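Flalomero Twin-Arm Bench Kit
Set-up Guide, Section 4: Panels, trays and your first cable job

By now you should have both arms bolted to the rail and a small pile of screws left over. Two of them are spares. If you have more than two, go back to Section 3 and be honest with yourself.

You will need:
The panels and corner posts
The tray set
The practice cable bundle (bag C)
A soft brush
The hex key you put somewhere safe

4.1 Fitting the panels

1. Slide each panel down between the corner posts until it sits on the floor track. Do not tap it with a mallet. We know you own a mallet.

2. Peel off the backing film and hang the wall covering of your choice. Plain grey is in the box. The Grimodmont pattern pack is sold separately and has far more flowers in it than any of us expected when we signed the order. A busy background is a fair test of the vision software, and you will be looking at it for a long time, so pick something you can live with.

3. Brush out the grooves of the floor track. Dirt in there does no harm to the arms, but it has a way of turning up in the wrist camera picture just as you are showing the kit to your manager.

4. Open the wrist view on your computer and jog the arm until the gripper points at a rear corner. Both fingertips should show at the bottom of the picture. If only one does, the camera bracket is twisted. Loosen it, turn it, tighten it and look again.

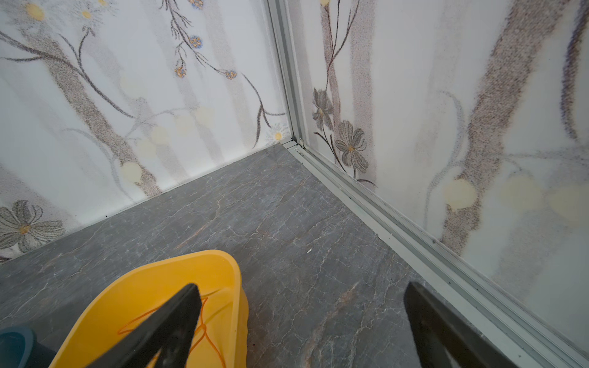
Fig. 4.1 Wrist view towards a corner post, fingers showing at the lower edge.

Note: Shiny corner trim can throw a bright streak across the view at certain times of day. At our workshop it arrives at 15:30 and stays for tea. Turn the cell a little or pull a blind.

Caution: Keep your hands out of the cell whenever the arms are powered. They are small, but they are stronger than they look and have no manners.

4.2 Setting out the trays

1. Place the trays in a row in the middle of the floor, with the odd colour between the two that match. They may sit close together. They need not be perfectly square to one another, and after an hour's work they won't be.

2. Check that each gripper can reach the front edge of its nearest tray without stretching. A fully straight arm shakes like a nervous best man.

3. Set the speed limit to 30 per cent. The dial goes higher. Leave it.

4. Put the cable bundle on the floor in front of the trays, where both grippers can get at it. Do not tidy it first. A neatly coiled cable teaches the system that cables are neatly coiled, and it will feel let down by the rest of its life.

5. From the menu, choose Jobs, then Cable to Tray, then Record. Move the lead handles slowly. Pick up one loop, lift, carry it over the tray, lower and let go. Letting go is the step most people forget.

6. Repeat until you have 250 good runs. Delete the bad ones as you go. Future you will not remember which they were.
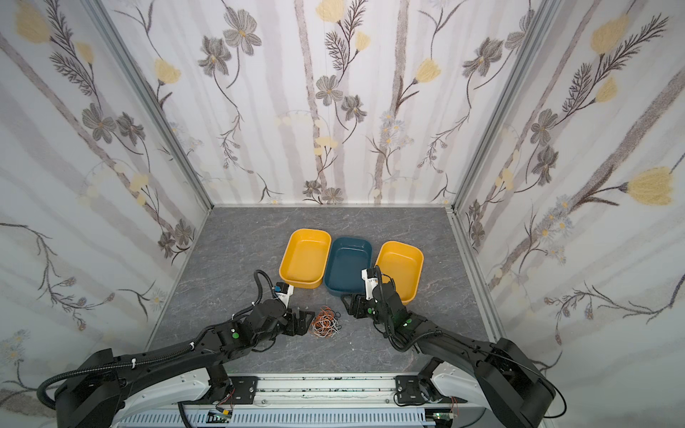
Jonalyn Estrella: We did our first 250 in two long afternoons and then threw the lot away, having left the speed at full. Please print step 3 in larger type. Also, the thin wires snag on the fingertips far more than the thick ones, so start with thick if you value your evening.

We have passed the request for larger type to the person who chooses the type. The point about thin wires is a good one. Should a loop catch on a fingertip:

a) Press Hold. Do not press Home, which sends the arm back to its rest position and takes your cable, and possibly your tray, along for the ride.
b) Open the gripper from the menu.
c) Switch off arm power at the wall, then free the wire by hand.
d) Power up, wait 15 seconds, and carry on from the last good run.

4.3 Before you leave it running

Check that the circuit boards by the rail have nothing resting on them, your mug included. Check that no arm cable hangs where the other arm can hook it. The arms share a controller but take no interest in each other's belongings.

If you are using Petrauskas fingertips in place of ours, rerun the grip test in Section 2. They are a touch longer and will meet the floor sooner than the software believes. Paditz fingertips do not fit at all, whatever the listing says.

Warranty questions go to Dexter Malabanan at the support desk. Have your serial number ready. It is on the underside of the rail, which you have just bolted down, so there is a second copy inside the lid of the box.

Section 5 covers sorting by colour.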